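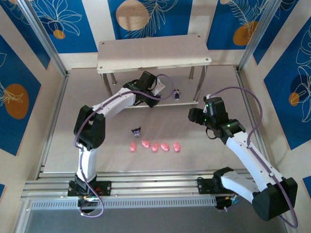

Robot tidy-up still needs a babysitter

Dostel says its two-armed robot will be clearing toys in family homes by March. Shop owners who watched it Sunday weren't so sure. The company claims 900 practice runs and says 66 of the last 200 went through without staff stepping in.

"My stockroom kid would be fired for that," said Jummai Ezeani, who runs a toy store in Grendari.

Dostel engineer Chun-yin Ko said shelves remain "a hard case." No price has been set.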